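Subject: Re: [bratlow-arm] Gripper stalls short of the counter in sim

Biddale list member wrote:
> I'm at the point of moving from the bench fixture to the kitchen
> scene and the arm stops short. The fingers come down, open, and then
> hang a little above the marble. Joint limits look fine in the log.
> No collision is reported. If I command the same pose on the bench
> fixture it goes all the way down. Running the stock Sowa config with
> the long fingers. Is this the table height thing again, or something
> in the solver? I'd like to sort it out before I cut the real
> counter mount.
>
> Also, is anyone still using the Pulley wrist? The drawings in the
> shared folder don't match the part I printed.

Two separate problems, so two separate answers. Wrist question is at the bottom.

First, the stall. The bench fixture and the kitchen scene don't use the same reference for the tool point. On the bench, the tool point is at the center of the pad faces with the gripper closed. In the kitchen scene it was moved to the lowest corner of the pads. The planner also adds a clearance margin to whatever the tool point is, and in the kitchen config that margin is 13 mm. With the short fingers you'd never notice. With the long ones the pads travel on an arc as they open, so the lowest corner moves relative to the wrist and the margin gets applied to a point that has shifted.

The solver isn't failing. It reaches the pose it was asked for, reports success, and stops. That's why you see no limit warning and no contact.

I set up the kitchen scene last night with the long fingers and the gripper commanded open over the middle of the counter, and let it settle. 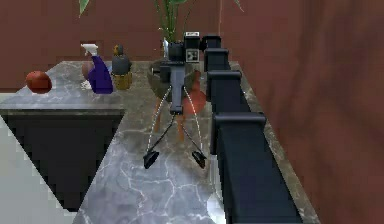 Posted by the sim config maintainer, Bratlow arm list
Filed under: kitchen scene, long fingers, tool point

Both pads end up just over the marble, spread, at close to the same height. The height match matters for diagnosis. If you had a bad finger link length or a swapped sign on one side, one pad would sit lower than the other. When they stop level and short, look at the tool point and the margin before you touch anything in the finger model.

To check it on your end:

1. Load the kitchen scene and command the gripper closed. Read the pad height from the state log, not from the viewer. The camera in that scene looks along the arm from behind and it's a poor angle for judging small gaps.
2. Command it open without moving the wrist. Read the height again.
3. Subtract. If the difference plus the margin equals the gap you're seeing, you have the problem described here. If there's something left over, send me the log.

The fix is to set the tool point back to the pad center and let the margin be a function of opening width. I've put a lookup table with 40 entries in the config folder for this. It interpolates linearly between entries, which is good enough for anything you'd do on a counter. Don't set the margin to zero. It will look correct in sim and then the first time you run the real arm against a counter that isn't flat you'll load the pads sideways.

Second thing on the same subject. If you're going to pick from the middle of the counter, keep in mind that the bowl sits directly behind the gripper at that pose. The path planner treats it as a solid convex shape, so it will refuse any approach that passes over the rim at low height even when there's room. Either approach from above or swap in the mesh version of the bowl. The mesh version costs you in step time. On my machine the full scene runs at 302 steps per second with convex shapes and noticeably slower with meshes. I leave the items on the left section of the counter (tomato, spray bottle, jar) as convex shapes in either case. The arm doesn't get near them in the pick routine.

For anyone who has been wondering about the uneven boundary where the floor meets the dark cabinet at lower left, I don't think it affects anything. Nothing in the routine goes there. I haven't looked into it and don't plan to unless it starts showing up as a contact.

On the counter mount: please wait. The real mount takes its bolt pattern from the base plate, but its height comes from the same reference that changed. If you cut it from the kitchen numbers as they stand, you'll be high by the margin. I'd redo the three steps above with the corrected config, then cut a test piece in scrap before committing to the good stock. The shop saw leaves a wider kerf since the blade change in October, so measure off the finished edge.

Now the Pulley wrist. Yes, I still run it. The drawings in the shared folder are for the earlier version with the separate sensor bracket. The part file was updated and the drawings were not. Part number 1634 is the current one, and the number is embossed on the inside face, next to the cable slot. If your print has the number, ignore the drawing and measure the part. The hole spacing on the output side is the same in both versions, so your fingers will bolt up either way. The cable slot moved, and that does change how much slack you need at the last joint.

I'll redraw it when I have the calipers back. If someone wants to do it sooner, the source file is in the same folder and opens in anything.

Logs to the list, please, as text attachments. The archive strips zip files.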